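두꺼운 책을 다시 읽기 시작했습니다

2018년 12월

블로그에 글 쓰는 게 너무 오랜만이라 로그인 비밀번호부터 찾았네요. 그동안 뭐 하고 지냈냐면, 책을 읽었습니다. 한 권이요 ㅋㅋ 한 권을 정말 오래오래 읽었어요.

원래 저는 책 많이 읽는 사람이었거든요. 학교 다닐 때는 도서관 대출 한도를 늘 꽉 채웠고, 버스에서도 읽고 밥 먹으면서도 읽다가 엄마한테 혼나고 그랬는데, 어느 순간부터 긴 글이 안 읽히더라고요. 한 페이지 읽으면 핸드폰 보고, 또 한 페이지 읽고 핸드폰 보고. 나중에는 단편집도 버거워서 책을 사기만 했습니다. 책장은 점점 차는데 읽은 책은 안 늘어나는 그 기분, 아시는 분은 아실 거예요.

그러다 10월에 헌책방에서 '다널브리지(Darnalbridge)'라는 소설을 샀어요. 값은 3,000원. 표지가 많이 바랬고 책등에 세로로 줄이 쫙 가 있는데, 펼치면 종이 냄새가 기가 막힙니다. 두께를 보고 좀 망설이긴 했어요. 마지막 쪽 번호가 499더라고요. 500도 아니고 499. 이상하게 그 숫자가 마음에 들어서 그냥 들고 나왔습니다.

내용은 강가 작은 마을에서 다리를 고치느니 마느니 하면서 온 동네가 싸우는 이야기예요. 진짜 그게 다예요. 살인 사건도 없고 출생의 비밀도 없고(있을 것 같은 분위기를 엄청 풍기는데 없습니다), 비 오고, 누가 누구 집에 가서 차 마시고, 또 비 오고. 처음 며칠은 졸려서 혼났어요. 등장인물은 왜 이렇게 많은지, 친척끼리 이름이 다 비슷해서 앞장으로 계속 되돌아갔고요.

예전의 저라면 거기서 덮었을 텐데, 이번에는 작은 규칙을 하나 정했어요. 재미가 있든 없든 자기 전에 조금씩만 읽기. 몇 쪽이라고 정하지는 않았습니다. 쪽수를 정해 놓으면 저는 꼭 숙제처럼 굴거든요. 글자를 눈으로 훑고 '읽었다' 치는 거요. 한 문단만 읽고 잔 날도 많아요. 같은 문단을 이틀 연속 읽은 적도 있고요.
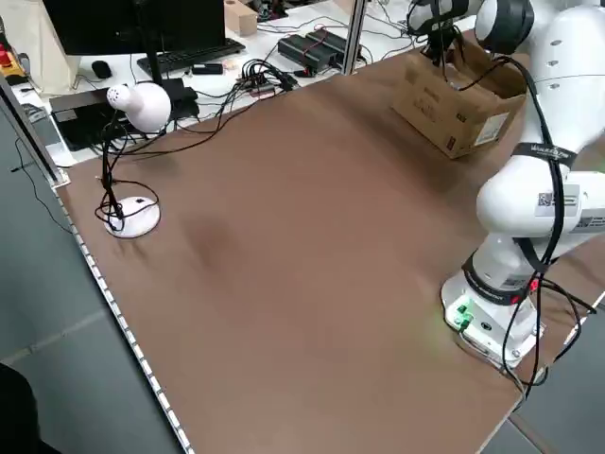 그런데 한참 지나니까 슬슬 마을 지도가 머릿속에 그려지는 거예요. 방앗간이 어느 쪽인지, 누구네 집에서 강이 보이는지. 작가가 친절하게 설명해 준 것도 아닌데 같은 길을 자꾸 왔다 갔다 하니까 저도 같이 외워 버린 거죠. 그때부터는 확 재밌어졌어요! 초반에 지루하다고 투덜댔던 차 마시는 장면들이 사실 다 나중에 필요한 장면이었더라고요. 누가 설탕을 안 넣는지가 그렇게 중요할 줄이야.

중간에 전자책으로도 읽어 볼까 해서 플룰렌(Plullen)이라는 앱을 깔아 봤어요. 이 소설은 없었지만 다른 걸로 시험 삼아 읽어 봤는데, 앱 자체는 괜찮았습니다. 글꼴도 예쁘고 밑줄 긋기도 편하고요. 문제는 화면 아래에 진행률이 나온다는 거예요. 저는 그 숫자만 봐요. 문장을 안 보고 퍼센트를 봅니다. 설정에서 끌 수 있다는 걸 나중에 알았는데 이미 마음이 떠난 뒤였어요. 지하철에서는 그래도 전자책이 편하니까 지우지는 않고 뒀습니다. 출퇴근용이랑 잠자기용을 나눠 두면 괜찮을 것도 같고요.

종이책 쪽에도 불만은 있어요. 무겁습니다. 누워서 읽다가 얼굴에 떨어뜨린 게 두 번인데, 두 번째는 꽤 아팠어요. 옆으로 누우면 한쪽 페이지만 편하고, 엎드리면 목이 아프고, 앉으면 잠이 깨 버리고. 결국 벽에 쿠션을 대고 반쯤 기대는 자세로 정착했습니다. 무릎 위에 작은 담요를 말아서 그 위에 책을 올려놓으면 손목이 훨씬 편해요. 이건 진짜 추천!

차도 한 잔 옆에 두고요. 위타르(Witar)에서 나온 보리차 티백을 요즘 계속 마시는데, 고소한 맛이 진하고 카페인 걱정이 없어서 밤에 딱이에요. 다만 오래 우리면 좀 텁텁해집니다. 책에 빠져서 티백 빼는 걸 자꾸 까먹는데, 저는 그냥 마셔요. 소설 속 사람들도 맨날 식은 차를 마시니까 나름 분위기가 맞는다고 우기면서요.

쉬는 날에는 동네 카페 초르노볼(Chornovol)에 들고 갔습니다. 예전에 한 번 글 쓴 적 있죠, 호두파이 맛있는 집이요. 안쪽 구석 자리가 책 읽기에 제일 좋아요. 창가가 예쁘긴 한데 저는 창가에 앉으면 지나가는 강아지 구경하느라 한 줄도 못 읽습니다. 볼 게 없는 쪽을 보고 앉아야 돼요. 그래서 요즘은 어디를 가도 구석부터 찾는 사람이 됐어요. 심심한 벽 한 면이면 충분하더라고요. 눈이 쉴 데가 있으면 문장 하나 읽고 멍하니 생각하다가 다시 돌아오기가 쉬워요.
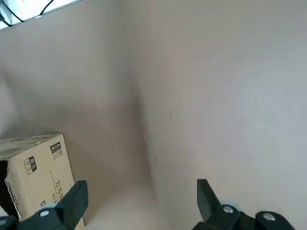 심심해서 좋은 벽 모서리. 왼쪽은 그늘지고 오른쪽은 환해요.

멍하니 있는 시간 얘기를 좀 더 하고 싶은데요. 저는 그동안 딴생각을 하면 집중을 못 한다고 스스로를 구박했거든요. 그런데 이 책을 읽으면서는 딴생각을 엄청 했어요. 마을 사람들이 다리 때문에 싸우는 걸 보다가 어릴 때 우리 동네 놀이터가 주차장으로 바뀌던 일이 생각나서, 그때 어른들이 왜 그렇게 목소리를 높였는지 한참 떠올려 봤어요. 미끄럼틀이 무슨 색이었는지는 끝까지 기억이 안 났고요. 책으로 돌아와 보니 차가 다 식어 있었죠. 예전 같으면 '또 딴짓했네' 했을 텐데, 그날은 책을 제일 잘 읽은 날 같았어요.

메모는 거의 안 했습니다. 처음에 인물 관계도를 그려 보겠다고 공책을 꺼냈다가 사촌이랑 육촌이 뒤엉켜서 포기했어요. 대신 마음에 드는 문장이 나오면 영수증 쪼가리를 끼워 뒀는데, 나중에 펼쳐 보니까 어느 문장 때문에 끼웠는지 모르겠는 페이지가 절반이에요. 마트 영수증에 대파, 두부 이런 거 적혀 있는 것만 보이고 ㅋㅋ 그래도 '아, 이 장면 읽을 때 두부조림 해 먹었구나' 하는 건 알 수 있으니 나름대로 일기 역할은 합니다. 두부조림은 좀 짰어요.

그리고 드디어 지난주에 다 읽었습니다! 마지막 장은 아까워서 일부러 이틀에 나눠 읽었어요. 결말은 혹시 읽으실 분이 계실까 봐 안 쓸게요. 다리가 어떻게 되는지도 비밀이에요. 다만 다리보다 방앗간집 할머니가 더 오래 생각난다는 것만 말씀드릴게요. 이 할머니가 나올 때마다 제가 혼자 웃었는데, 마지막에 하는 말이 참... 아니다, 안 쓰겠습니다.

다 읽고 나서 며칠은 다른 책이 손에 안 잡혔어요. 밤에 습관처럼 쿠션 대고 앉았는데 갈 마을이 없는 거예요. 좀 허전해서 맨 앞 장을 다시 펼쳐 봤더니, 처음에 그렇게 헷갈렸던 이름들이 이제는 다 아는 사람이에요. 첫 장에 방앗간집 할머니가 이미 지나가더라고요. 이름도 없이 딱 한 줄. 처음 읽을 때는 당연히 그냥 넘어갔죠.

지금은 다음 책을 고르는 중인데 후보가 둘이에요. 하나는 몇 년째 책장에서 저를 째려보고 있는 러시아 장편이고, 하나는 같은 헌책방에서 봐 둔 등대지기 이야기입니다. 러시아 쪽은 이름이 또 걱정이고(한 사람을 부르는 이름이 왜 그렇게 여러 개인지요), 등대지기는 누가 벌써 사 갔을까 봐 걱정이에요. 내일 퇴근길에 일단 헌책방부터 들러 보려고요.

혹시 밤에 조금씩 읽기 좋은 길고 느린 소설 아시는 분은 댓글로 알려 주세요. 무서운 건 안 됩니다. 저 불 끄고 화장실 못 가요. 비 많이 오고 차 많이 마시는 소설이면 무조건 환영이에요!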